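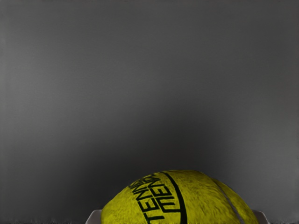 Yellow tennis ball, gray background.

Draft beer at the bar: what happens between the keg and the glass
Speaker notes, Teodor Olszewski

Start on time. People will still be getting seats, but the first part can take some noise.

Introduce myself. I ran the cellar at Bednarek for nine years and now I look after draft systems for small bars, most of them with fewer than a dozen taps. I don't sell equipment. I'll mention Zirico line cleaner because that's what I use, and there are others that do the same job.

Ask for hands: who has sent back a draft beer? Who has had one that tasted off and drank it anyway? Second group is usually bigger. Those are the customers a bar should worry about, since they order something in a bottle next time and never say why.

Slide 2: The path of the beer

Keg, coupler, line, shank, faucet, glass. Go through it once, slowly. Half the room will know this already and the other half pours beer every night and has never seen the inside of the cooler.

Point out that the brewery controls the beer up to the keg. Everything after that belongs to the bar. When a lager tastes like butter at one place and clean at the place across the street, with kegs from the same batch, the lines are the first place to look.

Slide 3: What grows in a line

Keep this short. Yeast, bacteria, mold on the faucet where air gets in. Beer stone, a mineral deposit that builds up on the wall of the tubing and gives the other things somewhere to hold on.

What it tastes like: butter, vinegar, sometimes wet cardboard, though cardboard is more often just old beer. Pass out the two spiked samples here. Small pours. Tell people first that one is butter and one is sour, and don't make them guess. When I made it a guessing game at Gultlow, it took twenty minutes and I had to drop the section on glasses.

Slide 4: Cleaning schedule

Caustic every two weeks. Acid every three months, for the beer stone. Faucets come apart every time the lines are cleaned, and the couplers get scrubbed too.

Recirculate with a pump if you have one. If all you have is a cleaning pot, the solution needs longer in the line. Follow the label for strength and time. Flush with water until a test strip reads the same as your tap water, then push beer.

Safety: goggles and gloves. Caustic in the eye is a hospital visit. Tag the faucet handles so no one pours from a line that has cleaner sitting in it. Say this part twice.

Someone will ask about the beer lost in cleaning. A bar with short lines loses very little. With a long run from a basement you lose more, so plan it for when a keg is nearly empty.

Slide 5: Temperature and pressure

Cooler at 38 degrees. Put the thermometer in a glass of water on the shelf and read that. The dial on the door tells you about the air, and the air changes every time somebody goes in for limes.

A keg that came off a warm truck needs a full day in the cooler before it goes on. Foam is the complaint I get called for most, and a warm keg is the usual cause. Bartenders turn the gas down to fix it. That makes the next hour a little better and the next three days worse, as the beer loses its carbonation and starts to break out in the line.

Pressure has to match the temperature, the beer and the length of the line. For a direct draw setup where the keg is right behind the wall, I run 10 feet of narrow tubing and adjust from there. Long runs need blended gas. Don't go deep into blended gas unless asked — there's a backup slide with the chart at the end.

Slide 6: The Gemport job

Use this as the worked case. Gemport had eight taps and a foam problem they had lived with since they opened. The owner had a quote for a new glycol system and was ready to sign it.

What I found: a cooler fan that ran only part of the time, two couplers with bad washers, and a regulator gauge stuck in one spot. The lines had been cleaned, but the faucets had never been taken apart. We replaced the fan, the washers, the regulator and all the tubing.

Over the following year they went through 356 kegs and kept a sheet taped inside the cooler door with what got poured down the drain. By their count the savings came to $3000, going by what the beer cost them and leaving out what they could have sold it for. They gave me permission to show the sheet. Give people a minute to read it. The handwriting is bad, so read out the August line.

Slide 7: The glass

Beer-clean means no grease, no lipstick, no sanitizer film. Three tests: wet the glass and look at how the water sheets off, shake salt inside and look for bare spots, or pour a beer and watch for bubbles stuck to the side.

Don't wash beer glasses in the same sink as plates. Don't dry them with a towel. Don't keep them in the freezer, where they pick up ice and smells and make the beer foam.

Rinse with cold water before the pour. Tilt the glass, open the faucet all the way, straighten up near the end to build the head. Keep the faucet out of the beer. Demonstrate with the jockey box if the venue has let us set it up. If not, talk through it and move on.

Slide 8: What to ask for as a customer

For the people here who just like drinking beer. Ask what's fresh. Ask for a taste first. If it's sour and it isn't supposed to be, say so politely and order something else. A decent bar will pull the line and check it.

Questions

Expect one on nitro stout. Answer: different gas mix, higher pressure, a faucet with a restrictor plate, and the plate needs cleaning like everything else.

Expect one on home kegerators. Same rules, smaller scale. Clean between every keg.

Leave the cleaning log sheets by the door. Collect the sample cups before people go, and take the butter sample bottle home this time.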